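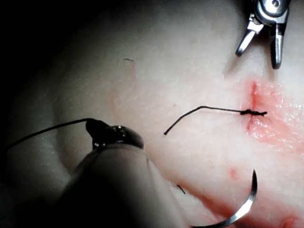 Wrist view on the practice pad: one knot in, needle lower right, grasper coming down at the top.

Learned suturing policy vs. a planner: is anyone getting past the first knot?

Posted 20 Jun 2026 in Control & Learning

torque_ripple wrote:

We've been running the Nirnelska policy stack on our two-arm suturing setup since October, and I want to compare notes before we commit another quarter to it. The pitch was one end-to-end network: wrist camera and joint states in, action chunks out, no needle tracker and no thread model. Knot tying is the part it's supposed to be good at.

My problem is the evaluation. The numbers that come with the checkpoint are 90 percent on "knot completion" over 300 episodes. I can't reproduce that unless I use their definition, where an episode passes as soon as a classifier sees a knot across the cut. It doesn't check tension. It doesn't check tail length. It doesn't care if the needle has been left lying on the pad at an angle where the next grasp can't work.

Has anyone scored this stack on a whole wound, with the handoffs included?

gimbal_lox wrote:

Yes, and it was worse than you'd hope. Single throws look fine. Chain them and the error piles up in the regrasp. The policy has no explicit idea of where the needle is, so if it lets go in a bad pose it just starts the approach again from the same side and pinches at the tip.

We ended up bolting a needle pose estimator on the front and feeding it in as an extra input. At which point you have to ask what the end-to-end part is buying you.

halfstep_91 wrote:

I disagree with most of this. A planner with a needle tracker falls over the first time the needle is half hidden behind a jaw, and that's most of the task. Look at the picture at the top. The needle driver takes up the whole lower left and it's a blur. The left side of the pad is in deep shadow. Your tracker is going to fit an arc to that and be confidently wrong. The learned policy at least degrades gently.

torque_ripple wrote:

"Degrades gently" is carrying a lot of weight there. How would you know? It doesn't output a confidence. Ours closes the jaws on nothing and moves on to the pull phase as if it had thread. I'd take a planner that stops and says the fit is bad.

Agree on the view though. The shaft blur is a real issue and I don't think any amount of training fixes missing pixels.

kettle_jacobian wrote:

What's your control rate, and are you doing temporal ensembling on the action chunks? We had exactly that "pull with no thread" behavior and it was the chunk length. The policy had committed to the pull before the grasp frame ever came in. Shorter chunks made it twitchy but it quit doing that.

torque_ripple wrote:

Inner loop is well above what matters here. Policy is chunked at 100 steps, ensembling on. I'll try shorter, but I'm wary of any fix that amounts to turning a knob until the demo looks right.

Here's another wrist view from the same setup, for halfstep's point about tracking: 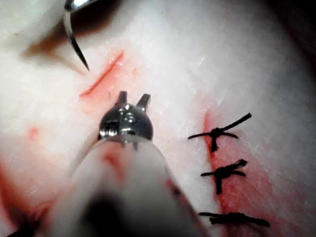 Re: another wrist view

torque_ripple wrote:

Three closed on the right-hand wound, the upper-left one still open, needle hanging point-down from the other instrument. I count this as the easy case for perception. The curve of the needle is in clear view, and so are the open jaws in the middle.

And even so, look at the shadow to the left of the needle. Our segmentation model labels part of that as needle about as often as it gets it right. Same with the metal: the highlights on the gripper head are as bright as the ones on the needle. Any threshold on brightness is dead on arrival.

gimbal_lox wrote:

Polarizer on the light, polarizer on the lens. It kills most of the specular and costs you exposure. Shadow is harder. We render shadows in the synthetic set, which helped, but I won't pretend I measured it properly.

halfstep_91 wrote:

So your easy case also breaks the tracker. I rest my case?

gimbal_lox wrote:

It breaks a single-frame tracker. Put a filter behind it with the arm kinematics as the motion model. While the needle is held it moves with the instrument, and a shadow doesn't. This is old stuff and it works.

halfstep_91 wrote:

Works until the needle slips in the jaws, and then your motion model is lying to you. Fine, though, I'll give you that it beats one frame at a time.

For what it's worth, we tried Fustside's planner on a similar pad. Lovely logs, very tidy stop conditions, and it stopped constantly. I spent more time clicking resume than watching it sew.

kettle_jacobian wrote:

I'd be careful reading much into the closed wound either. Evenly spaced knots look great in a still, but how many of those throws had a human on the pedal? Every suturing demo I've asked about had takeovers that weren't in the headline number. Not accusing you, torque. But if you post results, post the takeovers.

torque_ripple wrote:

Fair. I haven't posted a success rate for our runs and I'm not going to until the takeover log and the video are lined up in time. Right now they drift against each other by over 2 seconds by the end of a run, so I can't say which throw a takeover belongs to.

gimbal_lox wrote:

That's a clock problem, not a robotics one. Stamp at the driver and stop using arrival time. We moved our logging to Nestalum for that alone. The viewer is ugly and the docs are thin, but the stamps line up.

torque_ripple wrote:

Will look. Current plan:

Shorter chunks, same checkpoint, nothing else changed.
Score per wound, and fail the run on any takeover.
Needle pose from a filtered tracker, logged only, so I can see whether the bad regrasps start from a bad pose.
Stamps fixed before any of the above.

halfstep_91 wrote:

If you log pose without using it, please share the cases where your tracker was right and the policy still missed. Those would change my mind. The rest won't.

kettle_jacobian wrote:

Add a thread-in-jaws check before the pull. Even a dumb classifier on a crop of the jaw tips would do. Llorente ships one with their gripper driver, but it was tuned on blue thread and did nothing useful for us on black, so plan on retraining.

torque_ripple wrote:

Ours is black as well. Retraining it is. I'll bump this once the stamps are sorted out.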